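Filtrer les poses de prise avant le planificateur : tuto rapide

Notes remises au propre à partir de mon carnet, version 4/30/18. Je fais court, j'ai une démo à préparer. Si un bout manque, commentaires en bas de page.

Le problème de départ. Cultach (notre générateur de scènes) pose des objets sur une table, tire des candidats de prise et envoie tout au planificateur. Sauf que la majorité des candidats ne valent rien : pince dans la table, doigts à travers l'objet d'à côté, coude impossible. Le planificateur essaie quand même, cale, rend un échec. Temps perdu. On veut jeter le mauvais AVANT.

Ce qu'il faut

Cultach installé, avec le module de collision activé (désactivé par défaut, oui, je sais).
Sustomel pour la cinématique inverse. Un autre solveur marche aussi si il rend plusieurs solutions par pose.
Un modèle de bras 7 axes avec ses maillages de collision, pas seulement les visuels.
Une scène encombrée. Une table vide ne teste rien du tout.

Étape 1. Charger la scène, laisser retomber

Charger, puis faire tourner la physique à vide avant de lire la moindre pose. 880 pas chez moi. Pas de commande envoyée au bras pendant ce temps, juste le maintien en position.

cultach load salon.scn --hold-arm
cultach settle --steps 880

Ensuite seulement, lire les poses. Si vous les lisez à l'instant zéro vous récupérez des objets encore en l'air, et toutes vos prises sont décalées vers le haut. Erreur classique, je l'ai faite deux semaines de suite en février.

Contrôle à ajouter : vitesse linéaire de chaque objet sous un seuil, sinon on relance. Et un test de contact avec le support. Un objet immobile et sans contact, ça existe (corps mis en sommeil trop tôt par le moteur). La vitesse seule ne le voit pas.

Étape 2. Tirer les candidats

2,000 par objet. Moins, et les objets minces n'ont plus rien après filtrage. Plus, on attend.

cultach sample --target livre --n 2000 --out cand.bin

L'échantillonneur antipodal suffit pour les boîtes. Pour un manche long, ajouter un tirage le long de l'axe principal, sinon tout se retrouve sur la partie large. Fixer la graine ! Sans graine, impossible de comparer deux réglages de filtre.

Étape 3. Filtre géométrique grossier

Le moins cher d'abord. Dans cet ordre :

largeur d'ouverture demandée > ouverture max de la pince : jeté
direction d'approche qui remonte depuis sous le plateau : jeté
boîte englobante de la pince sous le plan de la table : jeté

Attention au repère. Cultach donne la pose au centre de la pince, Sustomel attend la bride. Si vous oubliez la transformée entre les deux, tout passe le filtre et tout échoue derrière. Aucun message d'erreur bien sûr.

Étape 4. Cinématique inverse

Sustomel avec 2 solutions par pose. Une seule, on rate des prises tout à fait bonnes parce que le coude part du mauvais côté. Garder la solution la plus loin des butées.

sustomel ik cand.bin --solutions 2 --prefer mid-range

Ne pas oublier la pose de pré-prise, en retrait le long de l'approche. Elle doit avoir sa propre solution, ET être proche en articulaire de la pose de prise. Sinon le bras fait un grand tour entre les deux et balaie la table. Seuil à régler à la main, désolé, pas de formule.

Étape 5. Collision complète

La partie chère, donc sur ce qui reste. Bras entier contre scène entière, pince ouverte, objet cible exclu pour les doigts seulement. Bien lire : pour les doigts SEULEMENT. Si on exclut la cible pour tout le bras, la paume peut rentrer dedans et le filtre dit ok.

Vérifier aussi les meubles. Les dossiers de chaises surtout, on les croit hors de portée et puis l'avant-bras passe pile au dessus. Dans les scènes Demchenko les chaises ont un maillage convexe unique : les barreaux sont remplis, l'assise et le dossier forment un gros bloc. Très conservateur, ça rejette des prises valides. Passer en décomposition convexe :

cultach collide --decompose chaises,table --exclude-fingers livre

Étape 6. Regarder les rejets

Étape que tout le monde saute. Sortir un compteur par motif de rejet et par objet. Un objet à zéro candidat restant, presque toujours c'est une échelle fausse ou un repère tourné, pas un objet vraiment imprenable. Afficher la pince sur quelques rejets au hasard. On voit tout de suite.

Si le motif « table » mange tout : plan du plateau trop haut.
Si c'est « butée » qui domine : base du bras trop près ou trop loin, déplacer la base avant de toucher au reste.
Si c'est « voisin » : normal quand deux objets se touchent ou s'empilent. Voir plus bas.

Cas des objets empilés

Deux objets l'un sur l'autre, le filtre bloque celui du dessous, et il a raison. Ne pas desserrer les marges pour le faire passer. Il faut un ordre : calculer le graphe des appuis à partir des contacts de l'étape 1, ne garder comme cibles que les objets qui ne supportent rien, prendre, relancer les étapes 2 à 5. Le graphe se recalcule à chaque retrait, ça coûte rien.

Côté export, Cevetum lit directement le fichier filtré, rien à convertir. Penser juste à y mettre la graine et le numéro de scène, sinon dans un mois impossible de rejouer un echec.
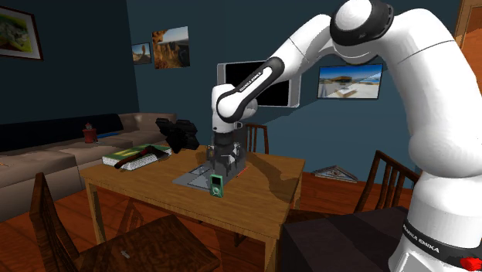 Le graphe des appuis se relit à l'oeil avant de lancer un lot complet, objet par objet, avec le rendu ouvert à coté du fichier. Dans la scène de table du tuto, la hachette est en travers du livre : l'arête hachette vers livre doit être dans le graphe, et le livre ne doit pas sortir comme première cible. Les jumelles noires, à gauche de la pince, sont à contrôler à part, de face on ne sait pas dire si elles sont posées ou en l'air, donc test de contact de l'étape 1 et on lit la valeur. Le petit lecteur multimédia vert est debout, bon candidat pour vérifier les approches par le haut, doigts vers le bas. Si une arête manque, baisser la tolérance de contact ne sert à rien, il faut l'augmenter un peu et relancer seulement la lecture des contacts, pas toute la physique.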